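Greifarm am Küchentresen, Teil 2: Die Testablage

Im ersten Teil haben wir den Arm zusammengeschraubt und Dondunard auf den Steuerrechner gespielt. Jetzt soll er etwas aufheben, und dafür braucht er Dinge, die sich nicht alle gleich benehmen. Mit zehn identischen Holzwürfeln sieht jeder Greifer nach Hochbegabung aus.

1. Tablett auslegen. Nehmt eines mit hochstehendem Rand und kräftiger Farbe, die im restlichen Raum nicht vorkommt. Dondunard sucht die Arbeitsfläche über den Farbton, und mein weißes Tablett hielt es einen halben Abend lang für die Wand. Schräg hinlegen ist erlaubt, die Ecken werden in Schritt 3 angelernt.

2. Gegenstände verteilen. Bewährt hat sich eine Mischung aus Weichem, Hartem und Unvernünftigem: Plüschtiere, ein Klotz, eine Gummiente, ein Stück Treibholz, dazu Seilspielzeug. Die Haustierabteilung ist da ergiebiger als jeder Elektronikversand. Lasst zwischen den Teilen etwas Luft, aber räumt nicht auf.
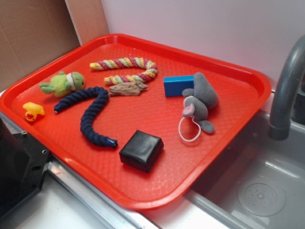
Seile sind die Königsdisziplin. Das Programm greift gern in die Mitte der umschließenden Box, und die liegt bei einem S-förmigen Seil mit Vorliebe dort, wo kein Seil ist. Stellt unter „Griffpunkt“ von „Box“ auf „Kontur“ um, dann trifft er wenigstens Material.

3. Ecken anlernen. Den Arm von Hand über jede Tablettecke führen und jeweils speichern, reihum, immer in derselben Richtung. Wer über Kreuz speichert, bekommt eine gespiegelte Welt und einen Arm, der sehr entschlossen in die falsche Richtung fährt.

4. Geschwindigkeit begrenzen. Für den Anfang 66 mm/s, später gehen 300. Die Greifkraft steht bei mir auf 88, eine Einheit verrät die Anleitung von Bisudska leider nicht.

5. Probelauf starten. Eine Hand bleibt am Notaus, die andere weg vom Tablett.

Greift der Arm konsequent daneben – und zwar immer zur selben Seite –, ist das Tablett verrutscht: Schritt 3 wiederholen. Ein Streifen Antirutschmatte darunter erspart einem die dritte Wiederholung.

Die Konfigurationsdatei liegt wie gehabt im Projektordner, Stand Mai. In Teil 3 kommt die Sortierkiste dran.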